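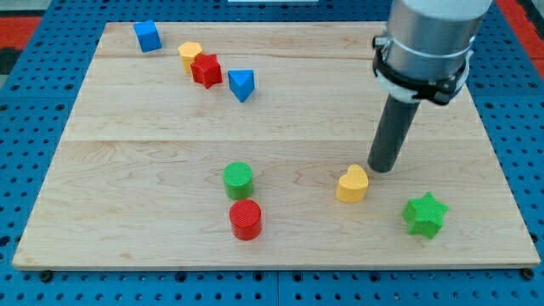

2024-12-03

Soap notes, batch with the oat milk. I promised Eimear I would write this one up properly instead of leaving it on the back of a receipt, so forgive me if I go on a bit.

We unmolded the new bars this morning and I am very pleased with them, more pleased than I expected to be when I went home last night. The recipe is the same olive and coconut base we have been using since April, with oat milk taking the place of half the water. I froze the milk flat in a bag and broke it up before adding the lye, a little at a time, stirring and waiting, stirring and waiting. It took forever and I had the radio on. The mixture stayed a pale cream color the whole way through, where the last attempt went the orange of strong tea and smelled like burnt pudding for two days (Lorcan still brings it up).

Amounts, before I forget: 400 g olive oil, 300 g coconut oil, the rest as in the April page of this book. I ran the lye through the calculator twice and had Callum check it with me, and we both got the same answer, so I'm happy with that side of things. The Tastmont scale was drifting again. It read 358 g for the olive oil, then climbed while I stood there looking at it with nobody touching the jug. I switched to the old Horgan one and started the weighing over. Could whoever has the spare batteries please put them back in the drawer? I don't mind who it was, I would just like the batteries.

Trace came on slowly and then all at once. I stick blended in short bursts, 15 seconds on and then a good stir by hand, and I think I could have stopped one burst sooner. By the time I had the ground oats in, it was thick enough to hold a spoon mark, and I had to bang the mold down on the bench quite hard to settle it. There are a few air pockets along one side of the loaf as a result. They don't bother me. Tadhg says they look rustic, and I have decided to take that kindly.

I left out fragrance altogether this time. I know Eoin was keen on the lavender, and we can certainly try it, but I wanted to learn what the milk does by itself before piling anything on top. The answer so far is a faint sweet smell, a bit like porridge, which I find lovely. Ask me again after the cure.

No towels around the mold, and it spent the night in the cold room. There's no dark ring in the middle of the cut bars, so I think that was the right decision. They were a touch soft when I cut them. The wire went through nicely except at the last end, where it dragged and left a ragged edge. I have kept that piece back as the tester and scratched a T on the bottom.

A thin white bloom has started on the top surface. I believe it's only soda ash, it wiped off with a damp cloth, and Eimear had the same on her first calendula batch and hers turned out beautifully. Still, I would like to try a spritz of alcohol right after pouring next time to see whether it makes any difference.

Bars are on the Ledier rack by the window wall, on parchment, second shelf down. Please turn them if you happen to be passing, and please don't stack anything on them, however light it is! Label says OM and the date.

For next time:
Stop blending earlier, light trace at most.
Grind the oats finer, or try sifting them.
Alcohol spritz on half the loaf only.
Ask Mukico whether the shorter silicone liner is back in stock, ours has a nick in the corner and weeps a little.

Lorcan wants to use goat milk for the one after this and has offered to get hold of some. I said yes. I'll clear a shelf in the freezer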